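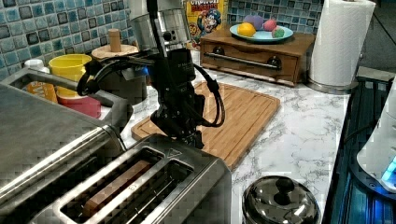 Can you build a working kitchen arm at home without a machine shop?
With a drill, a decent set of hex keys and a lot of patience, you can. The heavy machining is already done in the kit parts. What's left is mounting, wiring, and many evenings of tuning, and the tuning is the fun bit!

Handout 4: Mounting and first reaches
Home Robot Build, October session
Notes by Nanna Vigfúsdóttir

Last time we got as far as the shoulder joint on the Grurano arm. Tonight is about getting it over a counter and making it go where you ask. Bring your own laptop and the blue folder with your wiring sheets.

Mounting
An arm that hangs from above leaves the counter free, and I love it for that. The catch is flex. Every bit of give in the bracket shows up at the gripper, and it grows with reach. Our reach is 800 mm, so a bracket that feels solid under your hand can still be miles off at the tip. Push sideways on it with the power off. If it moves, stop and fix that first.

Cables
Leave the loops generous. Run every joint to both ends of its travel by hand before you tie anything down, then tie loosely and do it again. I lost a Saturday-sized chunk of my life to one tight connector at the wrist.

Setting the home position
Pick a spot well clear of anything tall. Mine is over the cutting board: flat, easy to see, and easy to measure from. Save it in Grumix under a name you'll recognize at 11 p.m.

Speed
Start at 39 mm per second. It looks painfully slow and it is wonderful – you have time to see a mistake forming and hit stop.
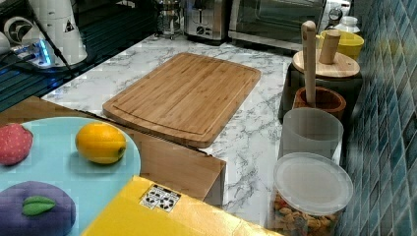 Plarnent, from the evening group, wrote in to say that slow moves made the arm shake more, and that raising the speed a little smoothed it out. Good catch! Try both, and write down which joint is doing the shaking. If it's the elbow, check the belt before you touch any settings.

Objects for practice
Toy food is great for this. A lemon rolls, a strawberry has texture for the fingers to hold, and a plate gives you a target with a rim to clear. Move on to real dishes when you've had 13 clean pick-and-place runs in a row. One drop and you start over, sorry.

Power
The Bergmann supply goes on its own outlet. Keep it away from the sink, and keep the stop button on the side you stand on.

For next time
Log your runs, even the ugly ones
Measure bracket flex at full reach
Read the section on gripper force, up to the graph with the 1,550 on it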